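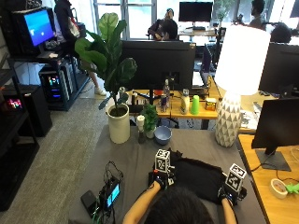
Godon Wearable Handling Set: README and Rules of Good Practice

Last updated: February
3 comments · 287 shares

Welcome, and thank you for taking an interest in our data! Godon is a collection of tabletop handling sessions made by people wearing instrumented gloves and body straps, and it is meant for anyone who trains or tests robot arms on soft things like cloth. The current release, Godon 2, holds 273 sessions from our Westside room and our partner room in Cáceres. We wrote the rules below for ourselves in the first place, but so many folks asked for them that they now travel with the files.

Before a session

Please look over the cube markers on the backs of the gloves before you put anything on. The printed squares have to be clean and flat, and a corner that has started to peel means a new print, even when the software still seems happy with it (we have lost whole afternoons that way). Cover the table if the task calls for cloth, and smooth the cover out to the edges. Household things such as plants, lamps and bowls may stay on the table, and we rather like them there, but write them down in the session notes.

Wear your own clothes. Long sleeves are fine so long as they stay clear of the markers, and the same goes for cables, which should run along the arm with enough slack for a full reach across the table. Try that reach once, slowly, with both arms. 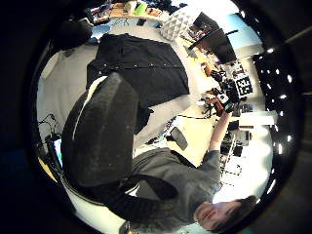

If something tugs, stop and fix it before you go on, and make a note of the time. A short session with good tracking is worth a lot more to our users than a long one full of gaps. The same holds for the fixed markers on the worktable: once they have been set, leave them be until the session is closed, and if one gets bumped, start a fresh session under a new number.

People in the room

Our rooms are shared rooms, and other people will be going about their day. Everyone who might be recorded has to agree beforehand, and anyone may change their mind later by writing to the Biltodero desk, which handles all removals for us. Please don't try to work out who anybody is, and don't publish faces from the set without blurring them first.

Straps should sit snug over the shirt without pinching. Take a break whenever you need one, and loosen them while you rest!

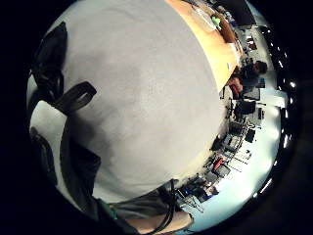

Using and sharing the data

You are welcome to use Godon for research and teaching. Keep this README with every copy, name the release you worked from, and say which sessions you left out and why. We don't recommend the set as the only test for a robot that will work close to people, as it was never gathered with that in mind. Corrections are always welcome, however small, and go into the notes for the next release.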